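Norinance Counter Cell: planning and budget notes

The Norinance Counter Cell is a pick-and-place package for bakery counters, canteens and food kiosks. It moves boxed or loose items between serving trays and works with covers that open on a hinge. Most buyers already own the table and the trays. The notes on this page cover what has to be paid for on top of the arm itself.

What is in the base package

One arm with controller and power supply, one two-finger gripper, one wrist camera, mounting plate and cables, and two days of setup at your site. Tables, trays and display covers are not included. Finger pads are a wear part and should be budgeted as a yearly item. 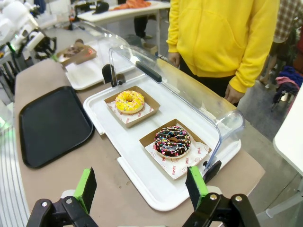 Margareta Oprea

Display covers cause more change orders than any other part of a counter layout. A clear plastic cover on end pivots, with a long handle, gives the gripper something it can hold and a fixed path to follow. Lift-off domes need a place to be set down, and that space has to come out of the table plan. If you are buying new covers, buy the hinged kind and order them before the site visit so the reach can be checked with the cover up.

Trays should have a low rim. Leave finger clearance on both sides of any box that sits near the edge of a tray. Open cardboard boxes with low sides are fine for frosted items, as the gripper can take the box and leave the icing alone. Printed liners do not need to be changed. Keep one empty tray within reach if orders will be put together at the counter.

Lead time and payment

Standard lead time is 18 weeks from deposit. Orders for a February start should be placed by the end of the summer. Payment is in two parts, the first with the order and the second after the acceptance test. Freight is quoted separately.

Costs buyers leave out

Floor anchors or a weighted base, if the table is light. An electrician, if there is no outlet on the arm side. Spare finger pads. Staff training beyond the setup days. A second set of covers, if yours go to the dishwasher during opening hours.

Quotes

Send a table drawing with tray and cover sizes to Akua Abugri in sales. Site visits are booked through Fuseini Tsikata. Prices are held for two months from the date of the quote.

Page updated 21 July 2023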